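Notes from the Back Desk

I have been trying to clear out my inbox since the beginning of March and I am losing! It stood at 2,000 unread when I started, and I'd love to tell you it's now at zero, but I got stuck on day one reading old messages from my cousin about a canoe.

So I asked for help. Koen Prins, who has shared a wall with me for years and never seems to have a single thing waiting for him, came over with his coffee and gave me his method. He looks at mail twice a day, at 10 and at 3, and that's it. Anything he can answer in two lines gets answered. Everything else goes into one folder called Later (just one, he was very firm about that, after I showed him my 63 folders).

I tried it for 12 days. The first few were awful. I kept clicking over to check, the way you open the fridge when you know perfectly well what's in there. By the second week I'd stopped, mostly, and I got through the whole Spahić proposal in one morning, with my phone in a drawer and the door shut. I did miss a lunch invitation from the Zosora people. Sorry, all! Ask me again, I'm free most days.

The unsubscribing was my favorite part. I was getting a daily note from a shoe store I bought one pair of sandals from, plus something called Barnarari that I still can't identify, and it all went in one happy afternoon. If you have a trick of your own, send it over and I'll put the best ones in the next issue. Put "inbox" in the subject line so it doesn't end up in Later with the canoe.

Next time: what I did with the paper pile, which is a whole other mess.

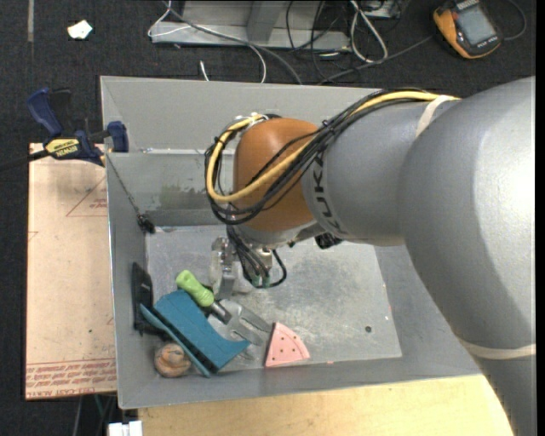 A KUKA arm with its yellow and black cables, over a gray metal bin.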